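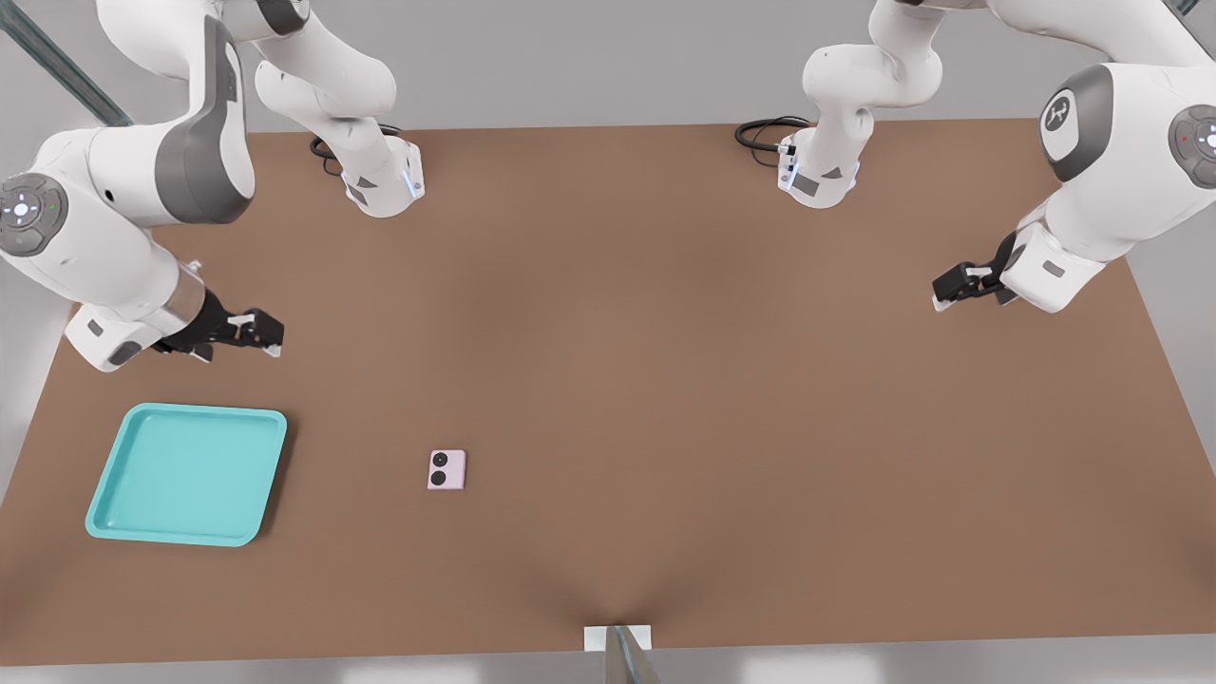
2 min read

How long should I wait before using a table finished with hardwax oil?

I put the second coat of Truten on a desk top on 15th October and it still feels a little tacky near one corner. The can says it's ready in two days. The room is unheated and gets cold at night. Should I sand it back or leave it alone?
Posted by Flilura
847 views

Gazi
Leave it alone for now. Tacky usually means too much oil was left on the surface. Rub the corner hard with a white pad and a clean cotton rag, then wipe again an hour later. Cold slows the cure a lot, so bring in a heater if you can and keep some air moving. Dry to the touch and cured are different things – I give mine until well into November before I put a hot mug on it. 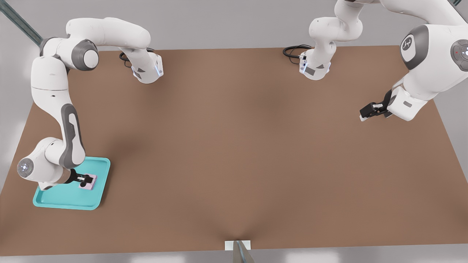 Same goes for cleaning. Stick to a dry cloth for the first few weeks, then a damp one with a drop of dish soap. Lay used rags flat outdoors to dry. Oily rags in a pile can catch fire.

Trirum
I had this with a different brand and ended up sanding the whole top. 180 grit, then one thin coat. Took a weekend.

Flilura
Thanks both. Rubbed it down with the pad and a lot came off on the rag. I'll give it another week with the heater on before I try sanding.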